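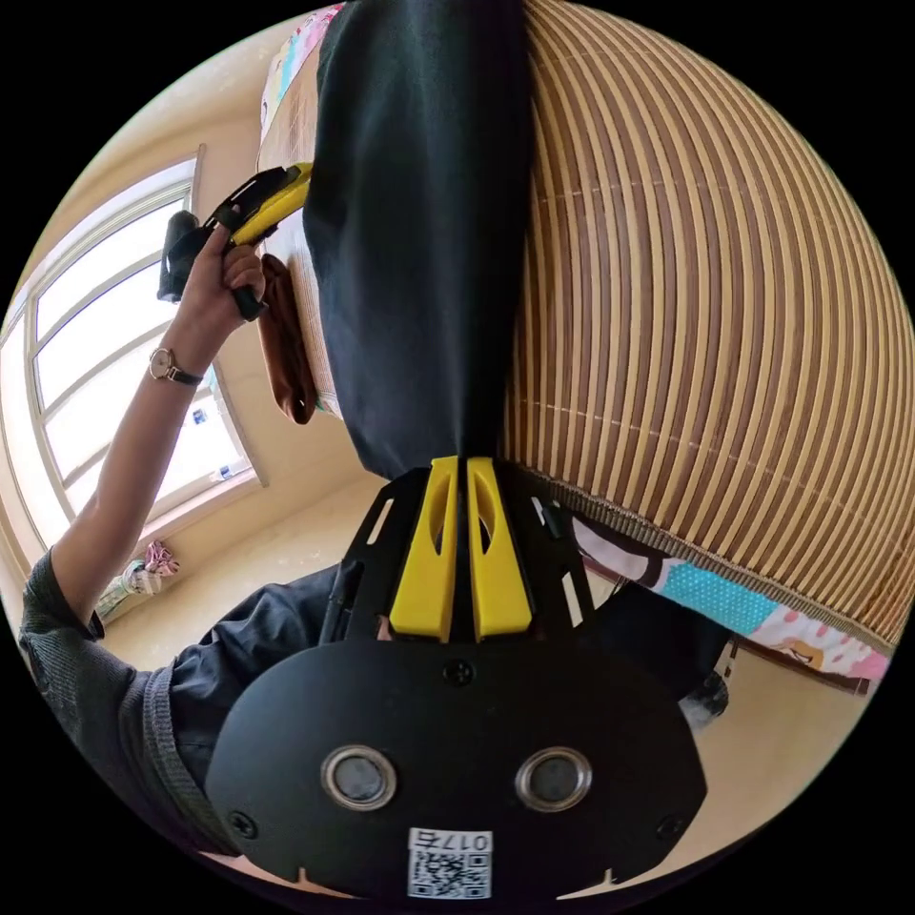 Ernthorpe Robotics Laboratory
Software Inspection Checklist – Bimanual Cloth Handling, Perception and Control
Release under inspection: Linard 3
Inspection date: March 9, 2025
Result: Passed with conditions

Scope

This checklist covers the software that turns hand-held gripper recordings into training data, and the controller that runs the resulting policy on the two-arm station. Mechanical guarding and electrical safety are inspected separately and are not repeated here. Each item is marked Pass, Pass with comment, Fail or Not applicable. Any item marked Fail must be closed before the arms are enabled under policy control.

Section A. Recording and device identity

A1. Left and right devices are assigned from the label on each gripper and not from the order in which they connect.
Pass with comment. The label reader returned the correct side for 017右 in both upright and inverted views. The previous release treated an unreadable side character as "left". The present release stops and asks the operator. The operator guide still describes the old behaviour and must be corrected.

A2. Clocks of both devices agree before recording is allowed to start.
Pass.

A3. Lens calibration is loaded for the device in use, and recording is refused if none is found.
Pass. The circular image is masked before calibration is applied, so that the black corners do not enter the fit.

A4. Interrupted recordings are marked as incomplete.
Fail. A recording ended by a full storage card was marked complete. See Action 1.

Section B. Perception

B1. Finger tips are located in each view, and the opening width is reported in millimetres.
Pass. The yellow fingers separate well from dark cloth. Inspectors asked for a further check on pale yellow fabric, which the test set does not contain.

B2. Fabric is separated from the gripper body.
Pass with comment. Black fabric held close to a black mounting frame remains the weakest case. The mask sometimes joins the two, and the planner then believes that the cloth extends behind the fingers. The confidence value does fall when this happens, and the controller acts on it correctly (see C3). The item is therefore passed, but the Amaral segmentation module should not be used for dark garments at full speed.

B3. The second gripper is recognised as a gripper when it enters the view of the first.
Pass.

B4. Hands, sleeves and wrists are labelled as a person, and are never offered as grasp targets.
Pass with comment. Knitted cuffs are the difficult part. Of 2,000 test images, 1,991 were labelled correctly at the cuff. The remaining images were examined one by one, and in none of them was a grasp proposed on the sleeve. A wristwatch in view made no difference to the outcome.

B5. Slatted and strongly patterned backgrounds do not produce false cloth edges.
Pass with comment. Bamboo matting gave short false edges near the rim of the image, where the lens bends straight lines most. They are removed by the length filter. The filter setting should be written into the release notes – it is at present known only from the source code.

B6. Exposure is stable when a bright window is in view.
Pass.

Section C. Planning and control

C1. The two arms cannot be commanded to the same volume at the same time.
Pass. The check runs in the Butoleo planner and again in the controller.

C2. Tension between the grippers is limited when both hold one piece of fabric.
Pass with comment. The limit works. It is stored in a file that any user of the station may edit, and the file should be protected. See Action 2.

C3. Speed is reduced when cloth confidence falls below the threshold, and motion stops if it does not recover.
Pass.

C4. Loss of either camera stops both arms.
Pass. Tested by unplugging each camera in turn, with the arms moving slowly and no fabric held.

C5. A stop request is honoured during a regrasp.
Pass. The gripper holding the fabric stays closed and the other arm halts in place.

C6. Restart after a stop requires a deliberate action by the operator.
Pass.

Section D. Tooling and records

D1. The version of every module is written to the log at start-up.
Pass.

D2. Policy files are refused if their checksum does not match the register.
Pass.

D3. Logs are kept for the period set out in the station procedure.
Not applicable. The procedure is under revision until October.

Actions

Action 1. Correct the marking of interrupted recordings and repeat item A4. Required before policy control is enabled.
Action 2. Restrict write access to the tension limit file. Required within 13 working days.
Action 3. Update the operator guide (A1) and the release notes (B5).
Action 4. Add pale yellow fabric to the perception test set (B1).

Until Action 1 is closed, the station may be used for recording and for replay in simulation only.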